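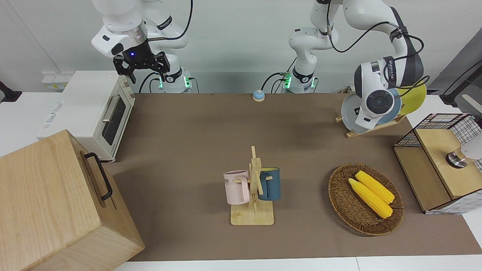 *Figure 1. The Voncombe bench from the fixed camera, both arms over the mat.*

## 3. Collecting the examples

Our plan promised 1,000 demonstrations of small kitchen jobs. We have 265, of which 109 survived checking – a rate we've decided to call selective. Most rejects were our own fault: starting the recording late, or forgetting to type in the task name.

Each example is saved in Kikus with both camera views and the joint readings. We used 8 tasks, covering the plates, the mugs and the corn, and moved the objects between batches so the model couldn't simply learn where we like our crockery. The head view is the one the model trains on, and it shows the corn in its wicker holder with a gripper on either side of the mat. 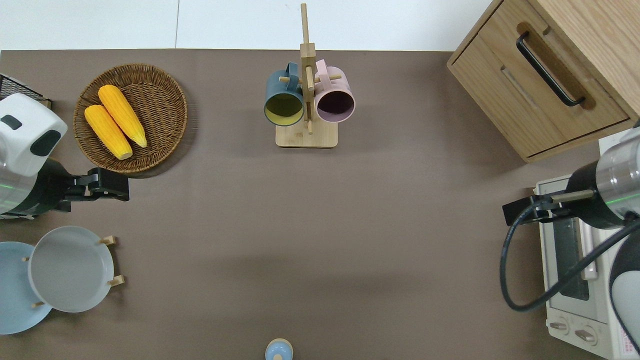
## 4. Checking and labelling

Two of us labelled every run separately, then argued.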